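Drusside 재생수지 사업장 설비운영 정례회의 회의록

일시: 2025년 8월 7일, 오후 2시 시작
장소: 본관 2층 회의실(냉방이 되는 쪽)
참석: 생산, 품질, 설비보전, 구매, 안전환경, 영업
불참: 물류(출하 지연 건으로 출하장에 있음. 해당 건은 안건 4)
작성: 설비보전

1. 전 회의록 확인

지난 회의록은 수정 없이 승인함. 다만 "조속히 처리한다"로 끝난 항목이 여섯 건이었고, 그중 처리된 것은 회의실 시계 건전지 교체 한 건임을 확인함. 생산은 시계가 맞으니 회의가 길어지는 것이 더 잘 보인다는 의견을 냄.

나머지 다섯 건은 이번 회의록에서 "조속히"라는 표현을 쓰지 않는 조건으로 이월함.

2. 세척 라인 탈수기 진동

세척 라인 2호 탈수기의 진동이 4월 이후 계속되고 있음. 설비보전은 베어링 마모로 보고 있으며, 생산은 기초 볼트 풀림으로 보고 있고, 구매는 둘 다 예산에 없다고 봄.

4월에 볼트를 전부 다시 조였으나 2주 만에 원래 상태로 돌아왔음. 당시 풀림 방지 와셔를 신청했는데 규격이 다른 것이 입고되어 현재 공구실 선반에 보관 중. 반품 기한은 지났음. 설비보전은 맞는 볼트가 언젠가 들어올 수도 있으니 와셔를 버리지 말자고 하였고, 이에 대한 반대는 없었음.

결정 사항: 베어링을 먼저 교체하고, 교체하는 동안 라인을 세우는 김에 기초 볼트도 점검한다. 정지 시간은 여섯 시간으로 잡는다. 생산은 여섯 시간이라는 숫자를 회의록에 꼭 남겨 달라고 요청함. 남김.

3. 필름 플레이크 수분 관리

농업용 필름 플레이크의 투입 전 수분이 들쭉날쭉함. 품질이 제출한 자료에 따르면 지난달 검사 시료 221개 가운데 39개가 사내 기준을 넘겼음. 수분이 높은 로트는 압출 단계에서 기포가 생기고, 펠릿 단면에 구멍이 보이며, 영업이 전화를 받게 됨.

생산은 건조기 설정을 바꾼 적이 없다고 설명함. 품질은 바로 그 점이 문제일 수 있다고 답함. 장마철과 4월의 설정이 같다는 사실이 이 과정에서 확인되었고, 잠시 침묵이 있었음.

건조기 체류 시간을 늘리면 시간당 처리량이 떨어짐. 처리량을 지키려면 열풍 온도를 올려야 하는데, 얇은 필름은 벽면에 달라붙음. 작년에 한 번 달라붙었고, 그것을 긁어낸 인원이 오늘 회의에 두 명 참석해 있었으므로 온도 인상안은 빠르게 철회됨.

결정 사항: 체류 시간을 늘린 조건으로 시험 로트를 돌린다. 야외 적재 중인 베일은 지붕 아래로 옮긴다. 지붕 아래에 자리가 없다는 지적에 대해서는 안건 6에서 다루기로 함.

4. 스크린 교체 주기와 출하 지연

Govance 납품분 출하가 이틀 밀렸음. 압출기 압력이 올라 스크린을 예정보다 자주 교체한 것이 직접 원인임. 현행 주기는 작업표준서에 있으나, 표준서의 해당 쪽이 두 가지 판으로 돌아다니고 있음. 현장에 붙은 것은 구판이고, 문서함에 있는 것은 신판이며, 실제 작업은 그 어느 쪽과도 일치하지 않음.

야간조는 압력계를 보고 판단한다고 함. 주간조도 압력계를 보고 판단한다고 함. 두 조가 말하는 압력 기준이 서로 다름.

구매는 스크린 재고가 30장 남았다고 보고함. 지금 속도라면 다음 입고 전에 떨어질 가능성이 있어 추가 발주를 요청받았고, 구매는 발주서를 이미 올렸으나 결재가 멈춰 있다고 답함. 결재가 어디에 멈춰 있는지 조회한 결과 생산 쪽이었음. 회의 중에 결재됨. 오늘 회의에서 가장 빨리 처리된 사안임.

결정 사항: 압력 기준을 하나로 정하여 압출기 옆에 붙인다. 구판은 떼어낸다. 떼어낸 구판은 다른 설비에 붙이지 않는다.

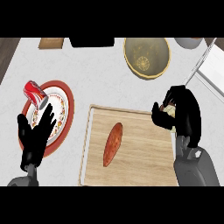

품질에서는 기준값만 붙여 놓으면 석 달 뒤 그 위에 또 다른 종이가 붙을 것이라며, 게시물마다 승인일과 폐기일을 적자고 하였음. 이견 없이 채택함. 폐기일이 지난 게시물을 누가 떼느냐는 질문에는 가장 먼저 발견한 부서가 떼는 것으로 정리되었고, 이로써 앞으로 아무 부서도 발견하지 못할 것이라는 우려가 영업에서 나옴.

5. 2단 압출 설비 견적 검토

노후한 단축 압출기를 대체할 설비로 Furkomum과 Igwe 두 곳에서 견적을 받았음.

Furkomum 견적은 가격이 낮으나 강제 투입 장치와 제어반이 별도임. 설치 지도도 별도, 시운전도 별도로 되어 있어 구매가 포함 항목을 다시 문의하였고, 회신에 따르면 포장은 포함임.

Igwe 견적은 모두 포함이나 납기가 길고, 배치도상 설비 길이가 우리 건물의 기둥 간격을 넘김. 기둥을 옮길 수 있는지 문의가 있었음. 없다고 답함.

설비보전은 두 업체 모두 진공 탈기 구간의 청소 방법을 견적서에 한 줄로만 적었다고 지적함. 현재 설비에서도 이 구간 청소에 시간이 가장 많이 드는 만큼, 분해 순서와 필요 공구까지 받아 보고 비교하자는 의견임. 생산도 동의함. 두 부서가 같은 의견을 낸 것은 이번 회의에서 처음이므로 별도로 기록함.

결정 사항: 구매는 Furkomum에 별도 항목을 모두 더한 총액을 요청한다. Igwe에는 기둥 위치를 표시한 도면을 다시 보낸다. 지난번에도 보냈으나 이번에는 기둥을 빨간색으로 표시한다. 우리 원료로 시험 압출이 가능한지도 양쪽에 함께 묻는다.

6. 원료 야적장 정리

지붕 아래 적재 공간의 상당 부분을 출처 불명의 ABS 분쇄품 톤백이 차지하고 있음. 라벨이 햇빛에 바래 읽을 수 없음. 생산은 구매가 들여온 것으로 알고 있고, 구매는 영업의 샘플로 알고 있으며, 영업은 처음부터 거기 있었다고 함.

품질이 시료를 채취하여 성분과 혼입물을 확인하기로 함. 쓸 수 있으면 쓰고, 쓸 수 없으면 처분한다. 결과가 나올 때까지 원래 주인을 찾는 논의는 중단함.

안전환경은 톤백 3단 적재를 금지한다고 다시 알림. 현재 3단으로 쌓인 곳은 내일 오전까지 내리기로 하였으며, 내린 톤백을 둘 자리는 생산이 정함.

7. 기타

분쇄기실 귀마개 보관함이 비어 있다는 건의가 있었음. 안전환경은 지난주에 채웠다고 하였으나, 건의한 쪽에서 잘 듣지 못하여 한 번 더 설명함.

금속 검출기 오작동은 감도 조정 후 재발하지 않음. 다만 감도를 낮춘 것인지 고친 것인지 구분이 필요하다는 품질의 요청에 따라 시험편으로 재확인한 뒤 다음 회의에서 보고하기로 함.

담당별 후속 조치
설비보전: 2호 탈수기 베어링 교체 일정 공지, 기초 볼트 점검
생산: 건조기 시험 로트, 압력 기준 통일안, 톤백 이동 위치
품질: ABS 분쇄품 시료 분석, 금속 검출기 재확인
구매: 견적 총액 확인, 기둥이 표시된 도면 재발송
영업: Govance에 변경된 출하 일정 통보
안전환경: 적재 상태 확인, 귀마개 보충

오후 4시 20분 폐회. 다음 회의 일정은 탈수기 정지 일정이 정해진 뒤 공지함.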